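Tuesday, Nidincombe workshop

Oil finish trials, second week. The Clorero oil went on the last two boards before lunch. Three thin coats so far, wiped back after 20 minutes each time. The first coat raised the grain more than I wanted, so both boards had a light rub with 320 paper before the second.

Weights on the small scale, in grams:
Board A before oiling 417
Board B before oiling 432

Will weigh both again on Friday. Board A had 181 ml of the Leven thinner mixed into its first coat — too much, it ran off the end grain and took ages to wipe up. Next time 60 ml and a smaller brush.

Smell is strong but gone by morning with the top window open. Rags are laid flat on the outside rail, not in the bin please.

Colour is hard to judge before mid-afternoon. Shadows across the wood pull the same tone down to brown or nearly grey, and the lit part reads as peach. Compare boards under one lamp only.

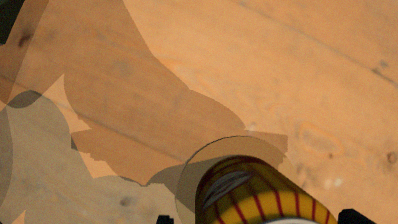 To do

Order more 320 paper from Boutros, we are on the last sheet.
Ring test with a wet mug on board B — leave overnight.
Label the offcuts before they get mixed up again.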